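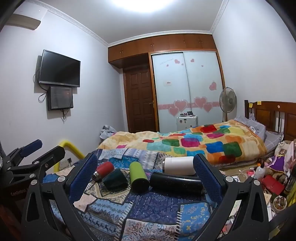
Drinking vessels on a patchwork-patterned cloth, bedroom, September.

Polling place walk-through, Hadton Ward 2
Checklist with my comments
Filled in by Halyna Bondarchuk, second observer Tianyou Jia

Hi all, I've typed up my scribbles from the walk-through so you don't have to read my handwriting. Tianyou's notes are mixed in where we disagreed (twice, and we're still friends).

1. Outside signs up and readable from the street
Partly. The one on Wason Street is great, huge letters, you can't miss it. The one by the parking lot still points to the old entrance, and I followed it myself and ended up at a locked door!

2. Step-free way in
OK. The ramp is solid and the handrail doesn't wobble. Somebody had left a bike chained to it, so please put a cone or something there on the morning.

3. Campaign material kept outside the limit
Not OK. There's a Stasitz poster in the window of the shop next door, well inside the line. The owner was nice about it and said she'd take it down. Needs a second look before doors open.

4. Voter list matches the count from the county
OK. 1447 names on both. Tianyou checked the total and I checked the page numbers.

5. Ballot papers delivered and sealed
Partly. We were told to expect 700 in the first delivery and there were 400 in the cupboard, seals fine. The rest are supposed to come with the second van. I'd like that in writing – a phone call isn't enough for me.

6. Ballot boxes shown empty, locks working
OK on both boxes. One key sticks, so wiggle it.

7. Booths give real privacy
Not OK for the booth nearest the stage. Anyone standing up there can look right over the top. I stood, Tianyou pretended to vote, and I could read his pencil marks. Turn it to face the wall. He thinks moving it three feet would do; I don't.

8. Seats for observers from every party
OK. The Qiu people asked for a spot closer to the table and I said yes as long as the Stasitz people get the same.

9. Emergency exits clear
Partly. Back exit was blocked by stacked chairs. We moved them, but they'll creep back after choir practice.

10. Lighting good enough for the evening count
Not checked. It was bright out when we went. I'll stop by at 8 p.m. and add a line.

Still to do before we sign: items 1, 3, 5, 7, 9 and 10. Tianyou has the spare key and I have the cones in my trunk.

H.B.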